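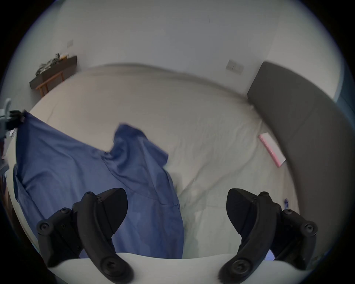 4. Folding and storing the clean clothes

2 January 2024
By Domnica Radu

This section of the Ustell house guide is for guests who stay longer than one week and do their own washing. Please finish section 3 (Drying) first.

4.1 Lay a clean sheet over the bed. A white or pale sheet is best, as a dark one can leave fluff on light clothes.

4.2 Spread one garment at a time on the sheet, with the front side down. Close the top button and the middle button of a shirt. The others can stay open.

4.3 Smooth the cloth with the flat hand, from the collar to the hem. Soft creases go away by this. For hard creases use the iron at setting 2.

Caution: Do not iron on the bed. The mattress has a foam layer which is damaged by heat. The ironing board hangs behind the door of the Tudose room.

4.4 Fold one side of the shirt to the middle of the back, then lay the sleeve straight down. Do the same with the other side.

4.5 Fold the lower part up to the collar, in two steps for a long shirt. The packet should be 22 cm wide, so that it fits the shelf.

Note: Knitted things are folded in the same way, but without pressing. Do not hang them — the shoulders become long.

4.6 Put the packets on the shelf with the fold to the front. Heavy things go at the bottom.

4.7 Leave the wardrobe door open for 15 minutes after you have filled it. In October and in the winter months, when the rooms on the north side are more damp, leave it open for 40 minutes.

Caution: Never put away clothes which still feel cool at the seams. Usually they are not dry. Return them to the rack and see step 3.5.

4.8 Shake the sheet out of the window on the garden side and put it back in the Ditus cupboard on the landing.

If a shelf is loose or the wardrobe smells of damp, write it in the book at the Toladport desk. Please write also the room name.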